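Nigam student manipulation project, log thread, April. Task: separate one item from a stack and set it down.

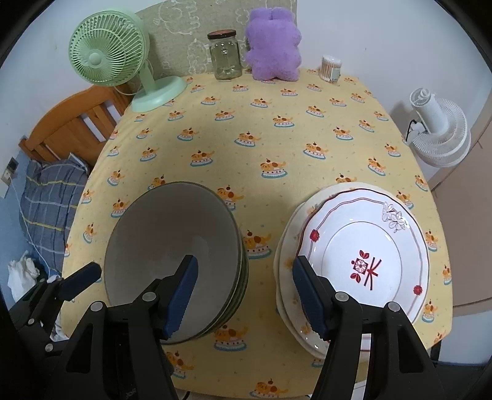

1/ The Tratow course module asks each pair to submit 80 demonstrations of a single household task. We chose unstacking. A stack is harder to deal with than a lone item, as the fingers have to find one rim among several that sit very close together. The bowls on the left are nested tightly enough that their edges show as thin curved lines, and the plates on the right differ in pattern, with a scalloped one on top. The patterned tablecloth stays on for every run.

2/ Labels are done by hand in Zostetel. Each run gets a start, a contact, a lift and a release. Contact is the one we disagree on. Current rule: first touch by either pad, even if the item does not move.

3/ 30 runs labelled so far. 2 rejected for missing release marks. Both will be recorded again on Monday.

4/ The baseline policy trains for 1,000 steps on the Zestberg machine. That is a check on the file format and will not be scored.

5/ Split: bowls and plates are kept as separate sets until the baseline loads cleanly. Mixed runs come after that.

6/ Open question for other pairs: are you trimming the approach before labelling, or after? We trim after. Replies with your frame offsets would be useful.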